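Distley Allotments Newsletter - July

Growing and using chillies on a small plot

Several of the newer plot holders have asked about chillies, mainly because the plants in the shared greenhouse did so well last summer. Kirsty Pollock on plot 26 has grown them for longer than anyone else on the site, and most of what follows comes from her, with a few additions from Gerardo Dal Bello, who grows his outdoors against the south wall.

If you started seed in late winter your plants should be in their final pots by now. A ten-inch pot is big enough for most kinds. Kirsty fills hers with ordinary multi-purpose compost and a couple of handfuls of grit, and puts in one cane per plant before the roots have spread. Plants bought in from the garden centre at Ceritz are often root-bound, so tip them out and tease the roots apart a little before potting on.

Water in the morning and let the top of the compost dry out between waterings. More chillies are lost on this site to wet feet than to greenfly. Once the first flowers open, start a weekly tomato feed at half the strength on the bottle. In the greenhouse, tap the flowers or brush them with a dry paintbrush, as the bees don't always find their way in. Please also prop the door open if you are the first one up there. It was past 40 degrees by the bench one afternoon last month and a lot of flowers dropped.

Greenfly have been bad this year. Rubbing them off with a thumb works if you do it every couple of days. Soapy water is fine as well, but spray in the evening and rinse the leaves the next morning. Gerardo leaves his to the ladybirds and says he loses a few leaves and nothing more.

The first fruits will be ready to pick green in a few weeks. Picking early keeps the plant going, so take the first 5 or so green and let later ones turn red. Use scissors or snips, as pulling tends to bring half a branch with it.

In the kitchen, the simplest way to deal with a glut is to freeze them whole on a tray and then bag them up. They can be sliced straight from the freezer. Ursina Strebel dries hers in a low oven with the door slightly open, which takes most of a day. She turns them twice and puts them in jars when they snap. Thick-fleshed kinds need halving first or they go mouldy in the middle.
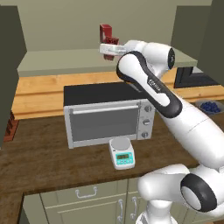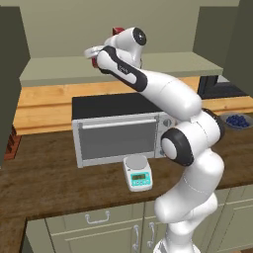
For a quick chilli jam you will need 250g of red chillies, 100g of fresh ginger, a kilo of jam sugar and 600ml of cider vinegar. Chop the chillies and ginger finely, warm the sugar and vinegar together until clear, add the rest and boil hard for ten minutes. Leave it to cool for half an hour before potting, stirring now and then, or all the bits float to the top. Wear gloves for the chopping.

Kirsty will have spare plants by the water tank from 10am on the next work morning - please bring your own pots, and return any you borrowed in spring.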